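Household Practice, Unit 4: Setting Out a Small Worktop

These notes go with the second practical. Read them before you come in and bring them with you, as the marking sheet follows the same order.

A worktop has three zones: heat, preparation and holding. Heat goes to the outside edges. Preparation needs the clear middle. Holding is for anything waiting its turn, and it sits along the side nearest to you.
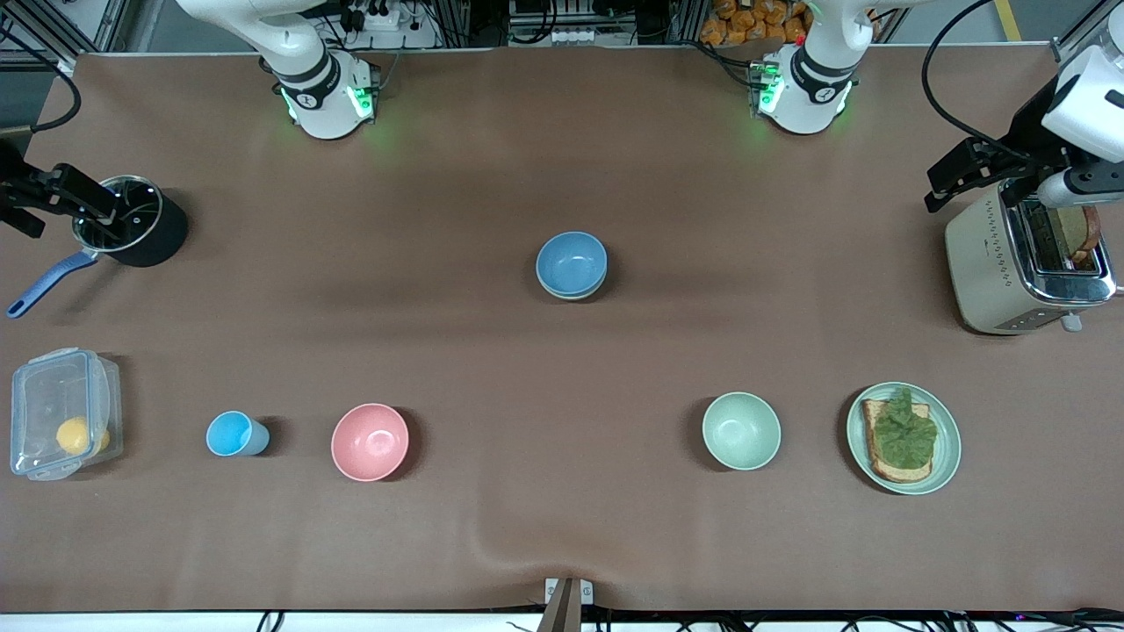

Kartini Liem

The saucepan is at one end and the toaster at the other, which leaves the middle free for bowls. The two light blue bowls are nested and take up the space of one. The lemon is in a lidded container in the front row, with the small blue cup beside it and then the pink bowl. Note the gap between the pink bowl and the green one. On a 2,000 mm worktop, keep at least 300 mm clear like this for a board or a plate.

Pan handles: turn them away from the heat and from the person working. A long handle should not stick out past the worktop edge. Check this each time you put the pan down.

Toaster: keep the controls facing you. Do not stand plastic containers against the side of it. Unplug before emptying the crumb tray.

Bowls: the Brellton method, which we used in August, gives each bowl one job for the whole session. Pondard allows a bowl to be reused if it is washed in between. Either is accepted, but say which you are using at the top of your sheet.

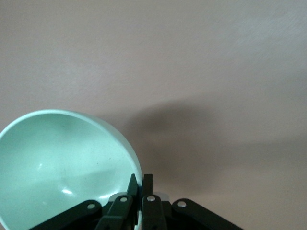 Brastcombe, 2025-01-18

Plain pale bowls are good for checking work. A small dark speck shows up on the green inner wall, and it would be easy to miss in a patterned bowl. Look at the sides as well as the base, and move your head if there is glare from the lights.

For next time: draw your own worktop at home to scale, mark the three zones and list what stands in each. One side of A4. Hand it to Corina Nedelcu at the start of the session.

Reading: Athanasiadis, chapter 3, the part on holding space.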